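Tidy Desk, Clear Head? My Project on Small Surfaces
Sketavwood Sixth Form, extended project report, 2025-01-04

3. What I did

So after the reading bit (2,000 words of it, sorry to whoever marks this) I finally got to the fun part, which was arranging things on tables! I picked ordinary study stuff, mainly books and little boxes, and tried out different ways of setting them out so that you can still get some work done in front of them.

I had 3 layouts by the end of November. The first was the Pile, where everything goes in one stack with the biggest book at the bottom. The second was the Row, with everything pushed back towards the wall. The third I called the Spread, and it's really just what my desk at home looks like already.

For each one I did an evening of proper homework and wrote down whenever I had to move something to carry on. The Pile was awful for this. I wanted the bottom book nearly every time (chemistry, obviously) and ended up holding the rest on my knee. The Row was much better, although small boxes do wander if you lean on the table a lot, and I lean on the table a lot.

4. What I found

I moved things 9 times with the Pile and only 3 with the Row. The Spread I gave up on counting, which I know is bad method, and my teacher has already written that in the margin in green pen.

Colour mattered more than I expected. Pale things on a plain table look calm but they're harder to pick out quickly, so a stripe or a bright spine helps loads. I'd like to test that properly with a timer.

5. If I did it again

I'd use the same books the whole way through, for a start. I swapped two halfway because I needed them for mocks, and that muddles the results a bit. I'd also try a deeper table, and get my sister to have a go at the Row, as she's left-handed and reaches for everything from the other side. 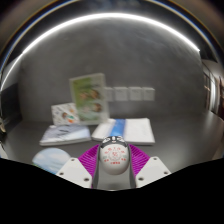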